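Final Report: Gripper Fault in the Two-Arm Sorting Cell
Students: Lawal Adeleke, Pei-shan Man
Project name: Lanelel

1. Introduction

Our project started in May with a simple goal. Two arms stand at one table and must clear crumpled objects from it. The left arm works near the blue tray and the right arm works on the other side, where the box is placed. We planned to write mainly about the grasp planner. However, a fault appeared in the gripper control during the second half of the project, and we spent most of our remaining time on it. For this reason the report is mostly about the fault.

The control software is called Budden. It was written by an earlier student group and we only changed the parts that we needed. The log viewer, Chu, is our own work.

2. The task and the normal behavior

In one cycle, the right gripper goes to a position just over the object with its fingers pointing down. It waits for the planner to confirm the grasp, then it lowers, closes and lifts. The left arm must hold its position with open fingers during this time. The two arms are not allowed to move over the middle of the table together.

Soft objects are difficult for us. A crumpled ball has no fixed shape, so the correct finger width is different every time. We set the closing force low in order not to press the object into the table.
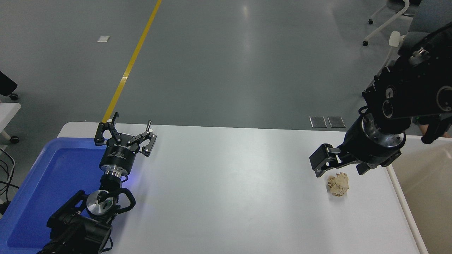

3. What went wrong

We ran 224 cycles with the original settings. In 141 of them the object was moved correctly. Many of the other cycles were ordinary misses, which we expected. But in 2 cycles the gripper opened by itself while the arm was already lifting, and the object fell on the table.

At first we did not take it seriously, because a dropped ball does no damage. Then Pei-shan noticed in Chu that the open command was sent by our own program, and that the arm did not stop after it. This changed our opinion. An arm that continues its path after it lost the object can also continue after other errors.

4. Search for the cause

We checked the cables first, as the instructor advised, and found no loose connector. After this we replayed the command log. The state message of the gripper sometimes arrived late. Budden has a timeout of 3,000 milliseconds, and when it expires the program sets the gripper to its default state. The default state is "open". Nobody had changed it after the first tests, and we are also responsible for this – we had read that file in the first month.

To confirm it, Lawal delayed the state message on purpose. The gripper opened every time.

5. Changes

The timeout now stops both arms and keeps the last finger position. A restart must be confirmed by a person at the keyboard. We also wrote a rule for handling objects by hand: arms must be on hold before anyone reaches over the table or the box.
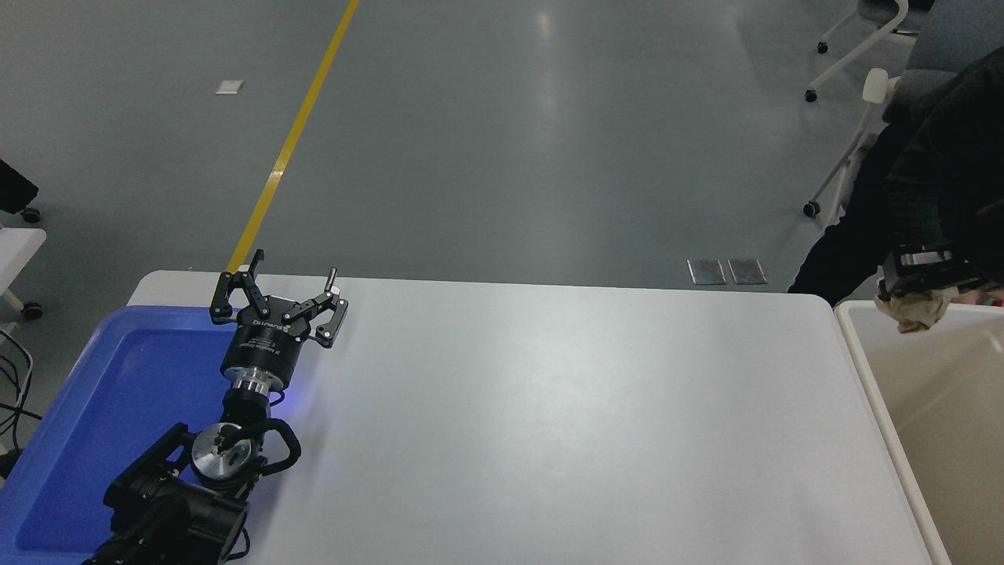
Figure 2. Left gripper open over the back edge of the table; a crumpled cloth held by hand at the bin.

6. Remaining problems

We do not know why the state message is late. The network switch from Zelport is one possible reason, but we had no second switch to compare with. The new stop also makes the cell slower, as each restart needs a person. The next group should measure the message delay before they change the force settings.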